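The Slow Scare
A small horror film called Flestotstead has no monster and very little blood, and it is doing better than it should

Thu 4 July

The first death in Flestotstead happens off screen, in the second half hour, and the camera doesn't go to look. We hear a chair go over. Then the film cuts to the road outside the house and stays there for most of a minute, with rain coming down and a dog barking at something up the hill. When we come back in, the chair has been picked up.

That was the point at which a man in my row said "What?" loudly enough for the whole theater to hear. A few people laughed. After that it got quiet, and it stayed quiet.

Horror has had a noisy few years. The studio releases have settled into a pattern that regular viewers can time with a watch: silence, silence, bang. Flestotstead comes from Borneck, a small production company that until now was known for travel shows and one decent drama about a ferry strike. It was shot in 8 weeks in and around the coastal town of Jastorport, and it runs 107 minutes. Almost none of those minutes go where you expect.

The story is simple enough. A married couple rent a house for the winter so that she can finish a translation and he can recover from an operation. The owner has left a list of rules on the refrigerator, most of them dull. Put the bins out on the right night. Don't park across the gate. One rule has been crossed out so heavily that it can't be read, and the couple spend the first act making jokes about what it might have said. 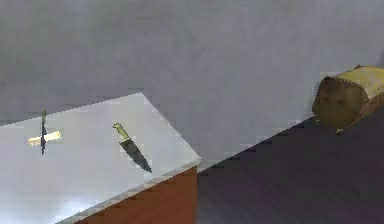
Two knives on a pale tabletop.

The jokes are good, which matters more than it sounds. Too many horror scripts give us people we're happy to lose. These two are irritable and funny and have clearly been having the same argument about money for years. When the house starts to come between them, it does it through that argument. He remembers paying a bill and she remembers paying it. Both of them have the receipt.

The film's sound is its best feature. There is hardly any music until the last reel. In its place we get the house itself — pipes, a loose window, a refrigerator that hums on one note and then, late one evening, on a slightly different one. I've seen the film twice now, and the second time I noticed that the hum changes well before either character reacts to it. A viewer who isn't listening for it will just feel uneasy and not know where the feeling comes from.

The camera work is plain to the point of stubbornness. It sits in corners. It watches people leave a room and doesn't follow them. Some critics have called this lazy, and there is one long stretch around the doctor's visit where I could see their point. The doctor has a great deal to explain, and he explains it sitting down. 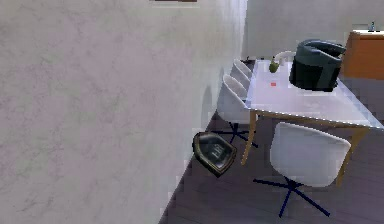 But the same method pays off in the scene everyone will talk about, when the wife reads her own translation aloud and finds a page in it she didn't write. The page describes the room she is sitting in. It gets one detail wrong. She looks up to check, and we look with her, and the shot holds long enough for us to find the mistake on our own. No sting on the soundtrack, no cut to her face. I heard somebody behind me breathe in.

The ending has divided people. I won't give it away, except to say that the crossed-out rule does get read, and that it isn't frightening on its own. Viewers who want a solution will feel shortchanged. At the screening I went to, the talk in the lobby was split between people who thought it was brave and people who wanted their parking money back.

Borneck opened the film on only 84 screens, with a poster that showed the title and a gate. Its distributor, Sisodia, had planned to move it to home release after a short run and has now pushed that back to September. The audience built by word of mouth, much of it from people who don't usually go to horror films. 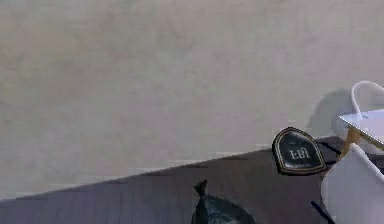

What other filmmakers will take from this is hard to guess. The cheap lesson is that quiet is in fashion, and we can probably expect a run of films in which very little happens in gray houses. Anyone tempted should look at how much work goes into the quiet parts here. A blank wall with nothing hung on it, above a floor of long planks, isn't scary by itself. Flestotstead would spend three scenes on a room like that first, with people eating and bickering in it, so that we'd know how it ought to sound before the sound went wrong.

Borneck has said it is developing a second film with the same crew, also to be shot in Jastorport. The ferry, apparently, will be in this one.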